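March 9, 2022

Kitchen day. Kyriaki came by at 2 and we started with the corner by the sink, the part I've put off since the move to Petholm.

The pull-out

Emptied the wire basket and put back only what belongs there. The wooden utensils went in the white caddy at the right end, all in one compartment. I'm leaving the other one free for now. The slotted wooden rack stays in the middle — Kyriaki wanted it out, I didn't. 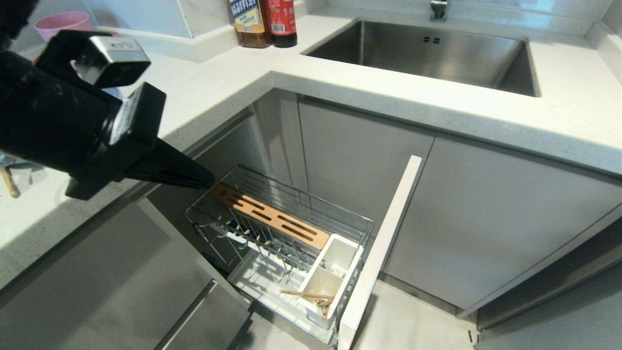

The doors

Wiped the gray fronts with a damp cloth and a little dish soap. No handles on them, so the fingermarks collect along the top by the grip channel. Did the edge of the speckled counter as well, up to the refrigerator. It took 4 cloths.

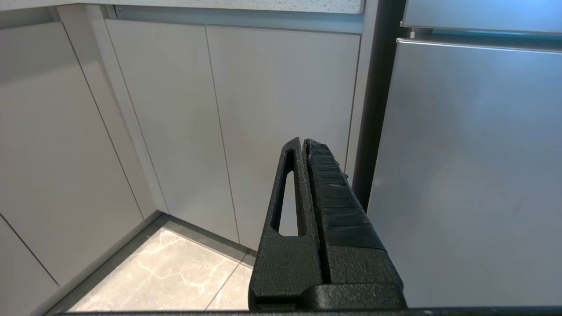
What do I still need from Lazaridis? Shelf liner and 6 felt pads, and I'll ask what they charge for a second caddy.

Gerasimos called after supper about May. Told him the spare room will be ready — it won't be unless I start on it soon. Bed at eleven.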